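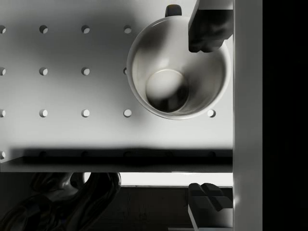
Cell Technician (Simulation and Hardware), Gripper Station 3
Tudus Automation
Full time, day shift, on site

Print this page | E-mail this job

Posted April 2020

Tudus Automation is hiring one technician to take over the setup, upkeep and repair of a single pick-and-place cell, known internally as Station 3. The cell handles small household items such as mugs, bowls and bottles. It exists in two forms: a physical cell on the shop floor and a rendered model of the same layout, used to check camera views and gripper approaches before code is released to the hardware. The technician is responsible for both and for keeping them in agreement.

Description of the cell

The physical cell has one six-axis arm, a two-finger parallel gripper made by Isura, a perforated work surface with a side panel, and a wrist camera. The controller cabinet stands outside the guard fence. Air is not used anywhere in the cell; the gripper is electric. Power, network and the safety circuit enter through one panel on the rear wall.

The model covers the arm, gripper, work surface, side panel, camera and test objects. It does not cover cable drag, finger pad wear or backlash. These are measured on the hardware and entered by hand as offsets.

Duties

Gripper
- Check finger alignment at the start of each shift with the setting block. Faces must be parallel before the cell is released.
- Clean finger pads and replace them at 3000 cycles, or sooner if the edge is rounded or torn.
- Remove, grease and refit the finger slides every 20 working days. Record the closing force before and after.
- Repair or exchange the finger drive. Most repairs are a worn belt or a loose encoder coupling. Work inside the sealed motor housing goes back to Isura.

Work surface
- Level the board after any move or collision. The hole grid is the position reference for the cell, so the corner holes are probed again each time the board is unbolted.
- Keep the holes free of dust and chips.
- Check the gap between the board and the side panel.

Camera and lighting
- Run the camera calibration weekly and after any wrist repair.
- Set exposure so that pale objects can be separated from a pale surface. White mugs on a white board are a standard test case and must pass before release.
- Match light position in the model to the measured position in the cell. Errors here show up first as shadows falling in the wrong direction across the hole grid.

Model
- Update link lengths, tool offset and camera mounting after every mechanical change.
- Compare rendered and real wrist camera views at the 10 fixed poses. Log differences and correct the side that is wrong.
- Keep finger geometry current. Both fingers are visible to the camera at several poses, and an outdated finger shape will spoil the object masking.

Records
- Enter all work in the Grukwood maintenance log on the day it is done, with part numbers.
- Hold spare pads, one spare belt and one spare encoder cable at the station. Reorder when opened, not when used up.

Required

- At least 5 years maintaining industrial robots or comparable servo machinery.
- Able to read electrical and mechanical drawings and trace a fault with a meter.
- Lockout and tagout training, current. The certificate will be checked.
- Practical experience with tool center point calibration on any make of controller.
- Able to edit a text-based model file and restart a simulation from the command line. Programming beyond this is not required.
- Able to lift the gripper and wrist flange assembly and kneel at floor level for cable work.

Useful

- Experience with Karabulut safety relays. The guard circuit uses them throughout.
- Basic camera optics: focus, depth of field, lens distortion.
- Some Python.

Conditions

The position reports to the cell engineering lead. Hours are fixed, with one late start per week for calibration that has to run after production stops. No travel. Safety shoes and glasses are supplied. The cell is stopped for planned work every Friday morning, and leave should be arranged around this where possible. Pay is hourly, on the technician scale, with overtime. The scale is sent to candidates before the interview.

Selection

Candidates who meet the requirements will be asked to a half-day practical test at the station. The test consists of refitting a pair of gripper fingers, finding one wiring fault on a training panel and correcting one wrong offset in the model. Drawings and hand tools are provided. Bring your own meter if you prefer it.

To apply, send a resume and a short account of one machine fault you traced and repaired, including the readings you took. One page is enough. A cover letter is not needed. Quote "Station 3" in the subject line. Applications are read as they arrive and the posting is removed when the position is filled.

Print this page | E-mail this job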